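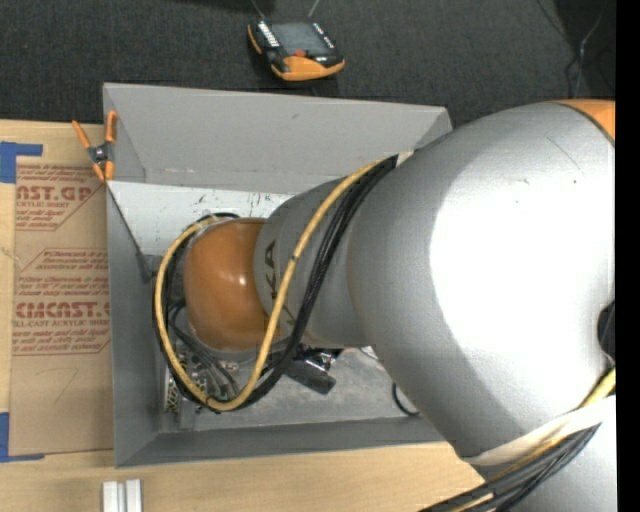 ## The arm gets the bin, we get the rest

I pack and sort at Tretham, mid-size parts shop, second shift. The picking cell is our newest coworker and I've been asked enough times what I think of it. So, quickly, on my break.

It's fine. It's orange and silver, it reaches in a gray bin, it does not call in sick. Management went for it in February after somebody at Masamex sent over a slide with a big number on it. 1,000 picks a shift. Our best shift so far is 665. I don't hold that against the arm. I hold it against the slide.

What changed for us isn't what people outside think. They ask who got fired. Well, none of us. Three people got moved. Same pay, different day.

### Different day how

Used to be you stood at the bin and picked. Boring, sure. But you talked. You could pick and talk about your kid's school all night long and your hands just went. Now one person minds the cell and the other two are out in the aisles feeding it. The minder can't talk to anybody, and has to watch. Watching is harder than doing – ask anyone who has taught a teenager to drive.

And the stuff around the arm. Cables looping down past the wrist, straps, a clamp on the rim of the bin, blue tape on the sheet next to it, the pendant on the floor. All of that is somebody's work. Some person put every bit of tape down. None of it is on the slide either.

### The pendant thing

My real gripe. Two people on our shift are trained on the pendant. Two! The rest of us know the stop button and thats it. So when it hangs up we stand there. Before, if a bin was a mess, you fixed the bin. Now you wait for permission to fix the bin.

Broltesex, across the road, put in the same kind of cell and trained everybody – loaders, packers, the lot. Took them 3 weeks. Their people complain about it the way you complain about a copier. Ours complain about it like it's the boss.

I'd take their version tommorow. Train all of us. Pay the minder a bit more. Rotate every two hours so one person isn't staring at a wrist joint until midnight. And quit posting the 1,000 next to the time clock until we get near it.

Break's over. Bin four is waiting on me.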